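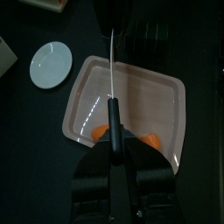
Trostela asks whether a kitchen knife sharpened on an 800 grit stone needs to go any finer for everyday vegetables, or whether that is wasted effort. The knife is a thin stainless one. It gets through onions well enough but slides on tomato skin after a week or so. The only stone in the house is an 800, used wet, and there is no steel. Budget is nearly $315, but spending less would be fine.

Brendia
5 answers accepted in Sharpening

800 is enough for vegetables if the burr is gone. Sliding on tomato after a week usually means a burr was left on and has folded over - the edge feels keen on day one, then drops off. Try this before buying anything:

Raise a burr along the full length on one side, then the other.
Alternate single strokes, edge leading, with very little pressure.
Finish with 2 strokes per side at a slightly higher angle.
Draw the edge lightly through a cork or the corner of a piece of softwood, then wipe it.

Check the stone for dishing as well. A hollow stone rounds the edge near the heel. Flatten it on wet-and-dry paper over a sheet of glass.

Rind

just get a pull-through, mine was cheap and its fine

Arkunitz
Edited

Agree with Brendia on the burr. I would not use a pull-through on a thin blade, as the angle is fixed and it takes off more metal than needed. A fine ceramic rod between sharpenings will cost well under your limit. Also look at the chopping board - glass and stone boards dull any edge quickly, whatever the grit.

Thread viewed 1076 times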